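From: Dilwyn Skyrme
To: Tonska Soup Swap list
Date: 21/02/2021
Subject: Re: Corn chowder, thin as dishwater

Patitz wrote:
> I made the chowder from the October swap again and it came out
> thin as dishwater, same as last time. I followed the card to the
> letter, two cans of corn, drained, one quart of milk, potatoes
> cut small. My mother-in-law was very polite about it. Do I need
> flour? Cornstarch? And does anybody know if you can freeze the
> stuff, I have most of a pot left.

Oh, Patitz, I'm so sorry, I think that card is mine! I wrote it out in a hurry and I left off the step where you mash things up, and I only found out when my own sister called me with the same complaint. So please tell your mother-in-law it was me.

You don't need flour. I used to do the flour thing, a big spoonful in the butter at the start, and it works, but it always tasted a little like paste to me and it stuck to the bottom of my old pot something awful. What I do now is cook the potatoes until they're really falling apart (15 minutes if you cut them small, longer if you're lazy like me and leave them in chunks), then scoop out two big ladles of everything, mash it hard with a fork, and stir it back in. If you have a stick blender, even better, just give it a couple of quick bursts in the pot and stop before it turns into baby food.

The other thing is, don't drain the corn! I know the card says drained. I've gone back and forth on this for years. The liquid is sweet and a bit starchy and I think it's half the flavor, so now I pour it in and hold back the same amount of milk. If your cans are the salted kind, taste before you add any more salt, I ruined a whole batch that way at Christmas and we ended up having toast. 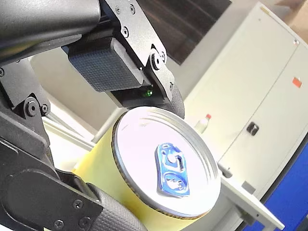 Milk goes in last, on low heat, and once it's in you can't walk off and answer the phone. If it boils it'll split and you'll get those little grainy bits. It's still fine to eat, it just looks sad. Samuel swears by evaporated milk for this exact reason and I have to admit his never splits, but I grew up with the regular kind and I'm stubborn.

As for freezing, I wouldn't, not with the potatoes and milk already in there. The potatoes go spongy and the milk separates and you'll wish you hadn't. Mine keeps three days in the fridge with a lid on. After that what I'd do with your leftovers is cook them down a bit, throw in some cheese, and use the whole lot as a pie filling with a biscuit top. We had that last week and there wasn't a scrap left. If you want to freeze some next time, take it out before the milk goes in and leave the potatoes chunkier than you think.

For anyone keeping the swap cards in order, mine is number 53, so could you please write "mash two ladles, keep the corn liquid" across the bottom? I'll bring a clean copy next time we do this in person, whenever that is.

Also, does anybody still have my big enamel pot with the chipped blue lid? I lent it out for the Fuvivel Street supper and I'm fairly sure it went home with somebody on this list. No rush, but I'm making do with two small ones and it's a lot of washing up.

Stay warm, all of you,
Dilwyn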